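Bags, boxes and a rainy Tuesday

I had meant to spend Tuesday morning doing something useful in the garden, but it was coming down in sheets over Hustcombe and the cupboard under the stairs wouldn't shut any more, so that was that. I put the kettle on, sat down on the hall floor and started pulling out bags.

I do keep bags. My mother kept them, her mother kept them, and there was always a drawer you had to lean on to close. Mine has got rather out of hand since the Rarura shop opened at the bottom of the hill, as they hand over a lovely stiff paper one even if you only went in for a card (I usually have only gone in for a card). Then there are the boxes. Small ones are the worst, I find, because a small box always looks as if it will be just the thing for somebody's birthday, and then the birthday comes and it's the wrong size!

By the second cup of tea I had made a rule, and the rule was 5 paper bags, flat, and the rest to recycling. 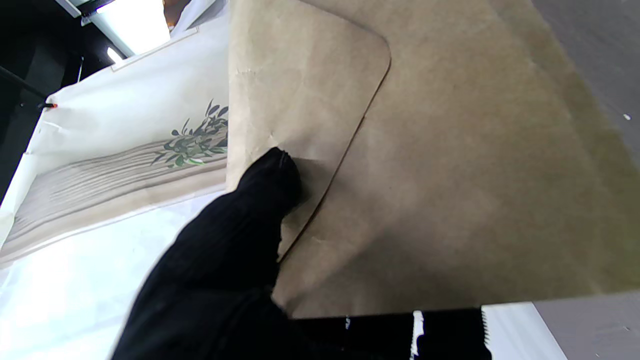
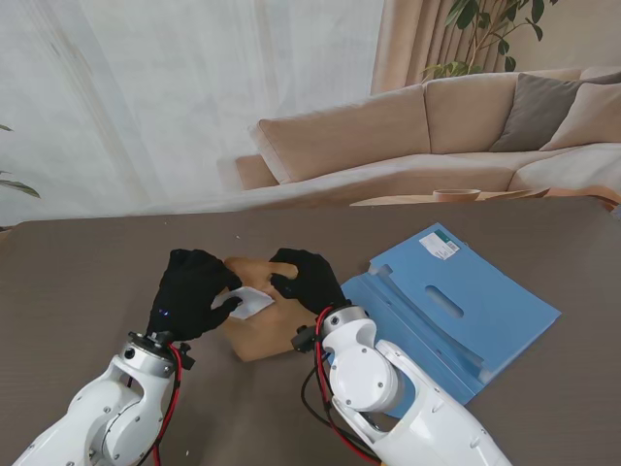
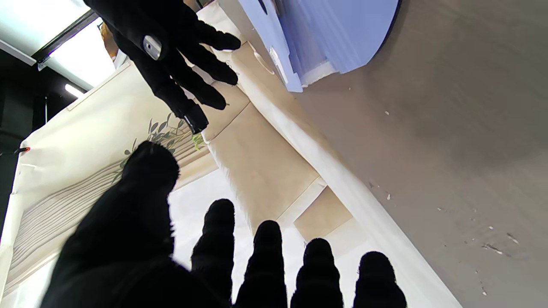
My real weakness is cloth bags, and I made no rule for those at all. I have one from the old Cruickshank bakery that has been through the wash so often you can hardly read it, and I still take it out for bread every week. A printed one cheers me up on the way to the shops, and I'm especially soft on anything botanical, like the cream tote with the green leafy sprigs and the thin grey wavy lines running across it. I'd carry my potatoes in that quite happily. The plain ones can live in the car, where I'll forget them as usual and have to walk back across the car park in the rain.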